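Small Fixes, Room by Room: The Wastebasket Pages

Posted 18/02/2022 by Mererid Landeg

I've been putting off this gallery since January, mostly because I wasn't sure anyone wanted to look at my trash. But three of you wrote in after the hallway closet post asking what I ended up doing about the bin situation, so okay, fine, let's do the bin situation!

Quick background if you're new. We moved into the Boychuk Street apartment with one big kitchen can and nothing else, and every wrapper in the place had to make the trip to the kitchen. You can guess how many of them made it. So I've been going around finding a spot for a small basket wherever stuff piles up – by the desk, near the door, next to the couch where Rhydian eats his crackers.

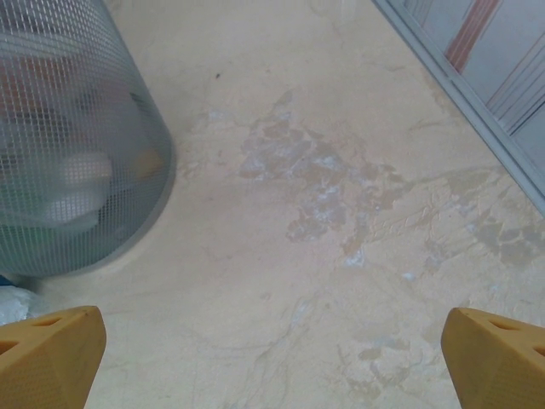
FLOOR LEVEL

Gray mesh, straight on the stone floor, no mat under it. I went back and forth on mesh for ages. The big worry was that you'd see everything through the sides, and well, you do, a little. It all goes kind of soft and gray, though, and a bit of green or red coming through doesn't bother me the way I thought it would. What I like is that I can tell from across the room whether it needs emptying. With the old solid one (a Sividari, very handsome, weighed a ton) I'd forget it existed until it smelled.

The pale floor shows every crumb, by the way. If you have beige floors you already know. I sweep around the basket every couple of days and I pick it up to do it, so light matters to me more than looks.

Next up was where exactly it should go. I tried it in the middle of the long wall first and Rhydian kicked it twice in one evening. Then I tried it behind the door, and then you couldn't open the door. The rule I've landed on is near a wall, near a doorway, and out of the path of bare feet at night.

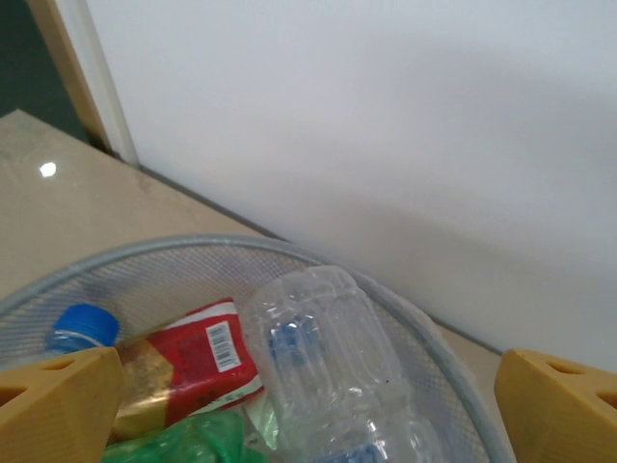 The other thing I'd tell anybody is to skip the liner. I bought a pack of the little Bremelent ones and they slid down inside the basket every single time, so I was fishing a bag out from under the trash I was trying to bag. Now I just carry the whole thing to the kitchen and tip it in. Dry stuff only, that's the house rule – wrappers, paper, packaging. Anything with food still on it goes to the big can, and yes, that means walking.

A reader asked about cleaning the mesh. Dish soap, warm water, an old toothbrush around the rim, then upside down on a towel overnight. I do ours whenever I remember. Dust sticks to the outside more than the inside, which surprised me.

One more from above, and then I'll leave you alone about baskets until I do the bathroom. That one's going to need a lid, and I've got my eye on a Pestov with a foot pedal if it ever comes back in stock.
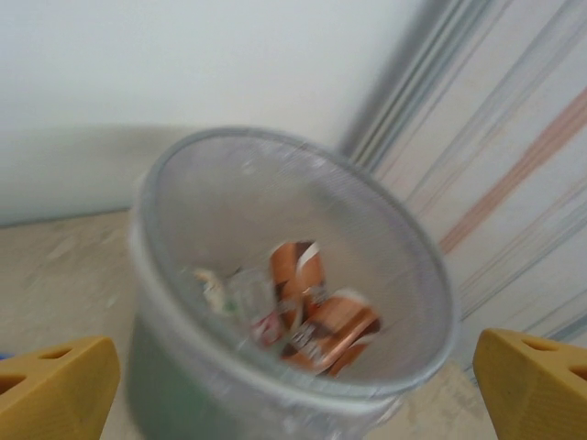
Silver mesh basket with a crumpled wrapper and a few other bits at the bottom. Plenty of room left.

Filed under: Small Fixes, Trash, Floors
7 comments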